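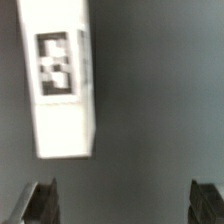 Yesterday I stopped telling the story at the ferry, so I continue from there. For the new people: I am traveling by van, alone, from the coast up to Hatia, and I write these posts in the evening when I have signal.

The ferry was late. When I finally drove off, it was already dark, and the campground I had chosen closes its gate at nine. I called them. A man told me very kindly that the gate is the gate. So, no campground.

I don't like to look for a sleeping place in the dark. In the daytime you see if the ground is soft, if there are houses close by, if the young people of the village come there to drink. At night every parking lot looks the same, and also a little bit guilty.

I drove to Skollcombe, which was on my list for a different reason. There is a bakery that a reader recommended to me in September. Behind the church there is a gravel lot with a sign. The sign says no trailers, and it says nothing about vans. I read it three times with my flashlight.

I slept maybe five hours. The church bell rings every quarter of an hour, all night. I had earplugs, but they were in the blue box, and the blue box was under the water tank, and I was too lazy to move it at two in the morning. I thought about it at every bell.
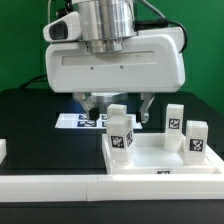 In the morning a woman knocked on my side door. I was sure she would send me away. She asked if I was with the other van, the one with the dogs. I said no, I am only me. She said good, because those dogs ate her hens' food. Then she told me the bakery opens at six, and that I must ask for the bread with the seeds and not the one in the window.

Her name is Mrs. Pavlović and she has lived across from that church for her whole marriage. I asked her about the bell. She said, what bell?

The bread was very good. I bought one loaf and came back for a second, and I was ashamed to meet the same girl at the counter, but she only laughed.

Some of you asked about the money, so I will answer it in one place. My budget for the whole trip is 2000 and that is without the repair of the van. With fuel, the ferry, and food, I have used a little more than I planned. The repair was 400 extra. It was the alternator belt and then also the part which holds the alternator belt.

The distance, if everything goes well, is 2800 kilometers. I know people who do this in four days. I don't want to do it in four days. My back also doesn't want it.

To Seul-gi Lim, who wrote me a long message about the mountain road: thank you, I read all of it, also the part about the brakes. You wrote that I should go down in second gear and stop at the big turnout to let everything cool. I will do it. I wrote "second gear" on a piece of tape and put it on the dashboard.

Today's drive was short. There is a long valley after Skollcombe, and the road goes next to the river nearly all the way. Many trucks in the first half and then suddenly none, they all leave for the highway. I drove with the window open and the radio found one station, which was only a man reading the prices of cattle. I listened to him for an hour. I now have an opinion about heifers.

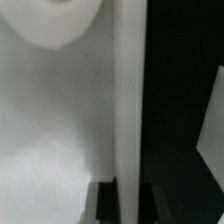

I ate lunch at a picnic table with a family whose car was packed up to the roof. The father asked how I can stand to sleep in such a small space. I looked at his car and his four children and I did not say anything. The smallest child gave me a slice of cucumber.

A small problem: the back door of the van doesn't close well since the ferry. I have to lift it and push with my hip at the same moment. If somebody knows this problem with an older van, please write to me. I already oiled the hinges. I think the lock is a few millimeters too low, but I'm not sure how to move it without making it worse.

Now I am in Avska. It is a real campground this time, with a shower and a gate, and I was on the correct side of the gate by four in the afternoon. The shower takes coins and gives you three minutes. I put the shampoo on before I put the coin in.

My neighbor here is an old man with a tent from another century. He has a folding chair and a second folding chair, and he put out the second one when he saw me. We had tea. He is going the opposite direction, so he told me everything that is coming, and I told him about the bread.

He says the mountain road had fog this morning until ten. So I will sleep late, eat the rest of the loaf, and leave after that. The earplugs are already next to my pillow.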